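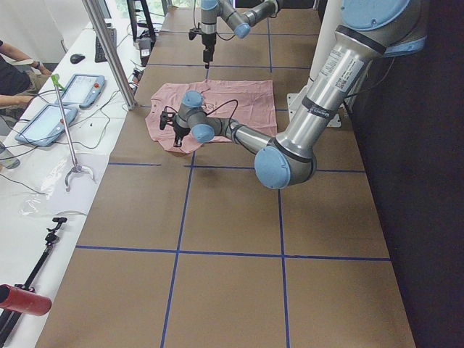

Folding bench, near arm on the left edge of the pink shirt, far arm waiting past the second tape line.

Notebook, Irncombe garment returns, bench 2
February 6, 2018

OK, long entry, because I promised Drita I'd write down the floor side of things and not only the settings, and I've been putting it off since we moved the bench.

Settings first so I can find them again. New kraft paper on the table, blue tape grid re-laid on top of it. I went with big cells this time. The small ones looked very scientific and drove everybody crazy, you'd put a shirt down and it would cover three of them and then which cell is it in? Now one shirt more or less belongs to one cell and you can say "near right" out loud and the other person knows what you mean. Tape goes on AFTER the paper has been pulled flat (Darmawan, this is for you, I still have the wrinkled piece if you want it framed).

Gripper speed on approach is back to where it was before the holidays. I'd turned it up and the fingers kept pushing a little ridge of fabric ahead of them and closing on the ridge. Slower is dull to watch but it gets one layer at the edge more often than two. Still not happy with collars. Collars are their own subject and I'm not opening it today.

Batch was 200 tees from the Fustville returns, mixed sizes, mixed colors, most with some kind of print. First pass grabs were good on the heavy cotton and lousy on the thin stuff. Same as last week. The washed-out thin ones go down on the paper like a wet napkin and there's no edge standing up for the fingers to find. Kurniawati thinks we should shake them once before laying them down, which is what she does by hand without thinking. I asked her to show me slowly and she couldn't do it slowly! It's all in the wrist and it's over before you see it. We're going to try having the person at the bench do the shake and the arms do the rest, and see if anyone can stand doing that for a whole shift.

Which brings me to the people part.

When the plan came down in September the way it was told on the floor was "the arms fold, you supervise." I never liked that word and I like it less now. What the job is in practice, on this bench, is sitting with the pendants and watching fabric. You clear a stop, you nudge a shirt over, you restart. Hidayah did two hours of it and told me her hands felt better than they have in a year and her head felt like oatmeal. I wrote that down word for word because I think it's the most useful thing anyone has said about this project so far. Hand folding wrecked her thumbs. She isn't asking to go back to it. But she used to talk all day with whoever was across the table, and now the other side of the table is arms, and you can't look away long enough to have a real conversation.

So we're changing the rotation. An hour on the bench, then an hour on sorting or inspection, and the swap is a real swap, you get up and walk to the other station. Ridwan was worried about handovers (fair, we've had someone sit down to a stopped arm with no idea why it stopped). He's drafting a handover slip, half a page at most, please. Last stop, what you did about it, anything odd about the batch. If it gets longer than that people will stop filling it in, me included.

Pay grade: still open. I'm putting it in the notebook so it's written somewhere. Folding is paid on the packing grade with a piece bonus, and the piece bonus makes no sense once the arms set the pace. The folks who came over to the bench have been held at their old average until spring, and after that I don't have an answer for them. Kurniawati asked me straight out and I told her I didn't know, which she took better than I would have. I've asked for it to be on the next agenda with the Böttcher people in the room too, seeing as their line pacing numbers are the ones everybody keeps quoting at us.

Training. This one surprised me. I had figured the younger pickers would take to the pendants quickest and the long-time folders would hate them. Pretty much the reverse! The folders know what the cloth is about to do. Drita will say "that's going to slip" while the fingers are still closing, and she's got her hand on the pendant already. The pickers are quicker through the menus but they wait until it's gone wrong. I'd like to pair them up, one of each, for the first couple of weeks, and I'd like the folders to get the trainer rate for it. See pay grade, above. Sigh.

Small stuff, so it doesn't get lost:

Pendant cables. They still run straight across the white table where people want to put their arms. Somebody is going to drag one off with a sleeve. Darmawan has clips on order from Clenero, until they come please keep the slack toward the back.

The green-handled grabber stays at this bench. It's the right tool for straightening things without leaning in, and it keeps wandering over to inspection, where they have perfectly good arms of their own.

Stop log has 314 lines in it since we started it and a lot of them just say "shirt." I know it was a shirt. Write edge, fold, slip or double, one word is plenty.

Chairs: Hidayah wants a higher one so she can see past the near arm. Try the one from the label station before we buy anything.

Short break went from 10 to 15 minutes for anyone on the bench, starting now. I didn't ask permission for that one. If it comes up, send them to me.

Next run is another 200, thin cotton only if I can get them pulled, with the shake. Ridwan on pendants first, Drita beside him, then swap. I'll do the shaking myself for the first hour so I know what I'm asking for. Kurniawati has offered to stand behind me and correct my wrist.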